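Custon Two-Arm Clock Set – README

Welcome, and thank you for stopping by! Custon is the two-arm bench we put together in the shared workshop at Bullesthorpe, and this folder holds the recordings we have made on it so far, along with the notes we wish we had kept from the very start. It was built in evenings, with a lot of tea, and it shows in places. Please read the known problems before you train anything on it.

What is in the folder

There are 380 episodes in the current release. Each one has three video streams (one from the fixed camera, one from each wrist), the joint positions for both arms, the gripper openings and a short text label saying what the operator was asked to do. Most episodes run well under a minute. Of the whole set, 166 are two-handed tasks, where both grippers have to be on the same object at some point, and those are the ones we are proudest of.

The raw folder is large, around 600 GB, so we also keep a smaller copy with the video scaled down. Start with the small one unless you have a good reason – our own upload took most of September.

How it was recorded

Everything was driven by hand with a pair of leader arms, one operator at a time. We reset the table between episodes but did not try to put things back in exactly the same spot, and the clocks wander from one shelf position to another as you go through the set. The small loader script is called loten and lives in the tools folder. Run it with the episode number and it will line up the three streams for you. It drops frames without a matching joint reading, so don't be alarmed if your frame count comes out a little lower than the one in the index file. 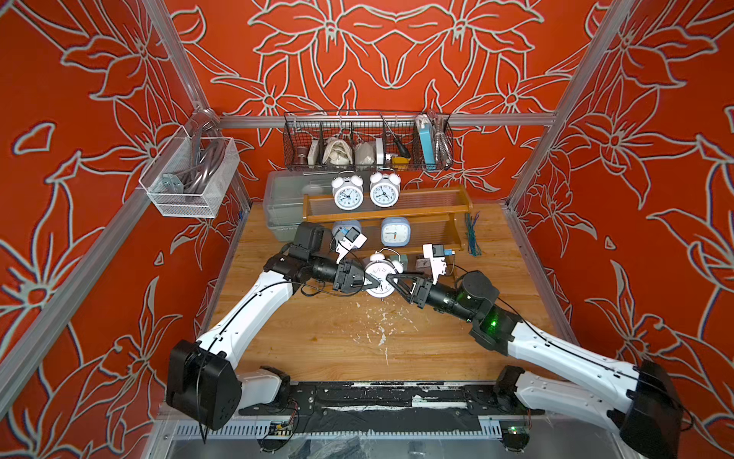
Tasks: alarm clocks

The clocks are the twin-bell kind, and the two-handed label for them is "hold upright with both". Getting the two grippers to share a round-faced clock politely took us far longer than the wiring did. If one side closes early the clock twists, and we have left a good many of those attempts in, marked "slip" in the notes column. The orange floral panels stay the same in every episode of this release, so a model trained here may well lean on them.

Known problems

The left wrist camera runs slightly behind the right one in the earliest episodes. The loader corrects for it, but the raw files don't. Episode 1859 is numbered that way by mistake (a typing slip at the bench) and we kept the number so older index files would still work.

License and thanks

Free to use for study and tinkering; please link back to this page if you share something made with it. The leader arms follow the Polishchuk layout, with longer cables. Corrections are very welcome through the issues page, and we do read them all, though sometimes a week or two goes by first.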